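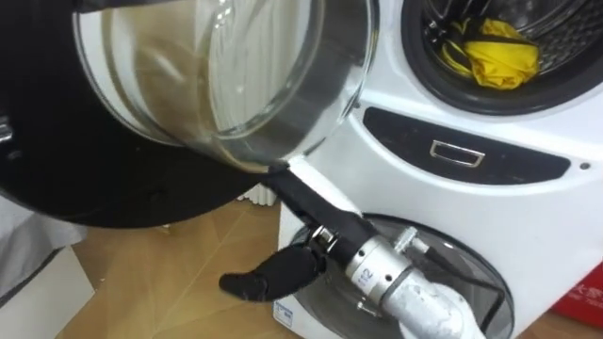 How Families Word an Obituary
Tiburcio Gallegos
Friday, May 16, 2025

I read 113 obituaries printed in the Milevlow weekly paper since January and noted how each one opened. Most gave age and hometown in the first line. "Passed away" was the usual wording - "died" showed up in 30 of them. The shortest notices ran under 200 words and left out the cause of death. Only 3 named a pet. I did not compare paid notices with free ones, so length may depend on price.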